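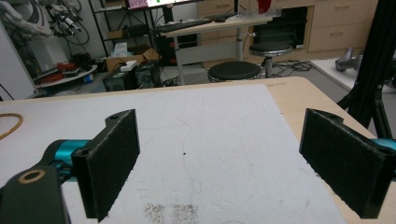
White foam board on the table, August

I have been meaning to write about our rec league basketball team for weeks now, and since we finally won one, tonight's the night! We played the Hidance bunch over in Tolitville, in a gym with one working fan, and I loved every sweaty minute of it. Rosângela Camargo ran the point for us, and I don't believe she sat down once. We went into the last quarter up by 2 and I could hardly watch from the bench (my knee again, thank you for asking).
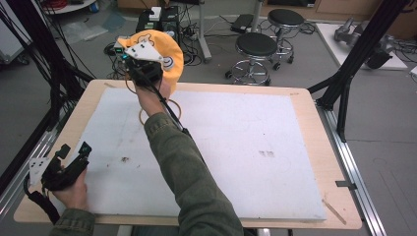 Our coach, Mendonça, has been trying to teach us a zone defense all summer long, bless him. He draws it for us before every game, arrows and all, and then he rubs it out and draws it again, and by the end I can't tell a guard from a smudge. The faint gray curves on that white board are about as clear to me as his plays ever get. Still, something must have sunk in, because Hidance only scored 55, and they put up a lot more than that on us back in the spring. 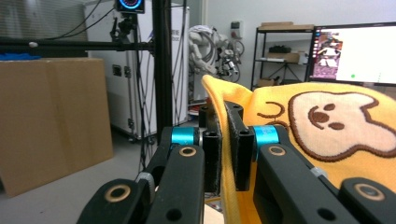 Next up is Wukano, away, and they are tall. I'm hoping to get a few minutes if the knee holds, and I've already started packing my bag, which my husband finds very funny with the game so far off. I always bring a towel as bright as that yellow one, so it doesn't go home with somebody else. The Wukano gym seats 200, so if you're anywhere nearby please come and holler for us. Tip-off is at seven, and the parking is around back by the loading door.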